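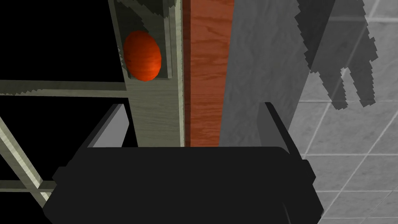 Have you ever peeled an orange and wondered why it comes wrapped in its own little coat? Fruit has been sorting out its own packaging for a very, very long time, and oranges are some of the cleverest at it. The next time one is sitting in your fruit bowl, get your nose right up close and have a proper look. The skin isn't one plain colour all over like a painted ball. The orange fruit at the top of this page is a bright red-orange, with fine darker streaks running through it, and if you hunt through the fruit at your place you might find streaks and speckles and freckles of all sorts (my favourites are the ones that look a bit sunburnt).

The outside part of the peel, the coloured part, has a lovely name. It's called the flavedo, which you say like this: fla-VEE-doh. It is full of tiny pockets of oil, and each pocket is called an oil gland. That oil is where the orange smell comes from. Try bending a piece of peel in half with the coloured side facing out, and you may see a fine mist squirt into the air! Please point it away from your eyes, and away from your little brother's eyes as well, however tempting that might be.

Under the flavedo is the white, spongy part. Grown-ups usually call it pith, and scientists call it albedo. It tastes bitter, but it works like the padding in a bike helmet and helps protect the juicy middle from bumps.

Now we get to the good bit. Pull a segment apart very gently and you'll find it is packed with little bags shaped like teardrops. Those are juice sacs, or vesicles if you'd like to impress your teacher, and they start off as tiny hairs growing on the inside of the fruit. When I first learned that I had been happily eating hairs all my life, I had to put my orange down for a minute. Then I picked it up again, as it was a very good orange.

So why are oranges orange? Young ones are green, with the same green colouring that leaves have. When the nights turn cool, the green fades and the orange colours underneath start to show. In very warm countries, where it hardly ever cools down at night, an orange can be perfectly ripe and sweet and still have green skin.

Something to try at home: fill a deep bowl with water and pop in an orange with its peel on. Watch what it does. Now ask a grown-up to help you peel it, and put it back in. Most oranges float in their coats and sink without them, and the reason is that the peel holds lots of tiny pockets of air, a bit like a life jacket. Have a go with a mandarin and a lemon too, and draw what happens in your science journal. Then eat the orange (but maybe not the lemon).

Written by Naledi Fourie
29 September 2025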